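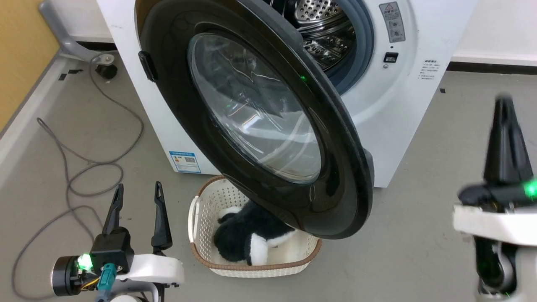

Santeri Lindqvist told us in the corridor that the fingers decide more than the arm does, and that we should look at the tips first and at the price list last. I kept this in my mind for the whole visit to Hikside in November.

The laundry station was the one where I stayed longest. Two arms work there in front of a front-loading washing machine, and below the open door stands a basket with a plush toy in it. Both grippers have black tapered fingers. Our host explained that they compare two finger sets, Brolov and Majali, on the same task, with 600 trials planned for each set. The Brolov set had finished 478 of them when we came.

I asked which one is better. He answered that Brolov holds fabric more firmly, but Majali lets go more cleanly – and with soft things the letting go is often the harder part. For the door they had no clear winner yet.

The controller is a Gidum, and I must say I liked it less. The menu has many levels, and to change the grip force you must go through 3 screens. One visitor asked if it can be done from a script. It can, but the manual is short on this point.

We had coffee at four and then saw the camera room, where I did not understand everything. I have written to them for the settings of the Majali fingers and wait for the answer.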